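Subject: Re: [halliday-neighbors] Hydrant testing and the Skula Road response times
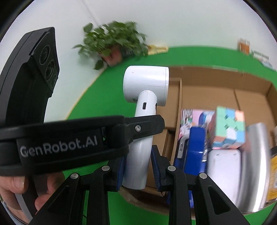
Does a dry hydrant on your block change how the fire department responds? It changes what they bring. The dispatcher adds a tanker to the call, and the tanker comes from the Clanon station, on the far side of the tracks.

I went through the hydrant report that was posted in August and I'm less cheered by it than Shahnaz is. Her message said:

> Hi all, good news from the district. They have now
> tested 1,316 hydrants and only 26 failed. Drastar is
> under contract for the repairs and the chief says
> we are in better shape than we have ever been.
> I think we can put this one to bed.
> Shahnaz Paul

A few things bother me. The report covers 1,316 hydrants, fine, but the district's own map shows 2,000. Where are the rest? They aren't listed as failed and they aren't listed as passed. If they haven't been opened, then we don't know a thing about them, and the 26 is a count of the bad ones found so far.

Second, "tested" is never defined. A flow test with a gauge on it is one thing. Taking off a cap and seeing water come out is another – and the two crews I've watched on Skula Road did the second. Maybe they came back with a gauge later. I'd like to see the readings.

Third, the repair contract. I read the Drastar agreement twice and could not find a completion date. It says work will be scheduled "as conditions permit." Four of the failed hydrants are on the hill above the old feed store, where the garage fire was last winter, and the engine that night laid hose from the bottom of the hill. I don't see those four given any priority.

As for "better shape than ever," compared to what? The last report I have in my files used a different list of streets, so the totals can't be set side by side.

I have asked the district office for the flow readings and the list of untested hydrants. The clerk said the request could take 40 days. I'll post whatever they send, including if it shows I'm wrong.

In the meantime, if you have a hydrant near you, look for a tag or a painted ring and send me the street and cross street. Please don't try to open it.

Senthil Joseph
Skula Road, upper end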